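Inicio | Comunidad | Migración | Archivo

Visita al centro de acogida Aserier

En noviembre pasamos una mañana en Aserier, que da asesoría legal a familias con un pariente en proceso de deportación. Atiende 80 casos - 50 con audiencia pendiente. 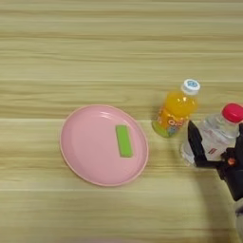
Retno Nugroho respondió que lo más urgente son abogados, porque cada uno lleva demasiados expedientes. La consulta abre a las 8 y la sala se llena pronto.
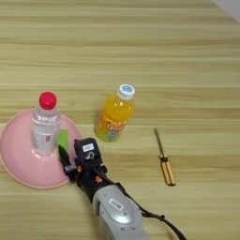

Mesa en Aserier, con una botella de agua.

Contacto | © Aserier | Volver arriba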